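Who signs off a folded jumper?

Naledi Moodley has read 14 sets of guidelines for household robots, and she rates 2 of them. "The rest say 'handle with care' and leave it there," she says. "Care is not a measurement. What are you going to do with that on a Monday morning?"
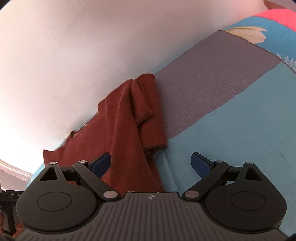 She wrote the handling rules at Priltlow, where people collect examples of laundry work with hand-held grippers, and she is wary of her own document too. The first draft ran to 200 clauses. It now fits on 4 pages. "Long rules get signed and forgotten. I'd sooner have a short one that somebody argues with."

The argument she has most often is over what counts as finished. Marthinus Gumede, who reviews the recordings, wanted a single standard for towels and clothes alike. Moodley refused.

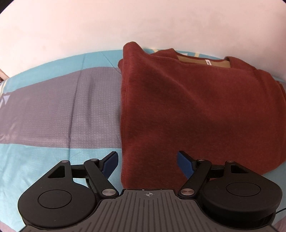
"A towel has no neck and no sleeves," she says. "If you pass both on the same tick box, you've learnt nothing about either." Gumede still thinks she is making work for reviewers – "and she is," he says – but he has used the separate lists since October.

Would she trust a certificate on a finished machine? She pulls a face. "Show me the failed attempts first. If a firm has kept none, I don't care what's on the sticker."

The rules are due for another review, and she expects to cut more.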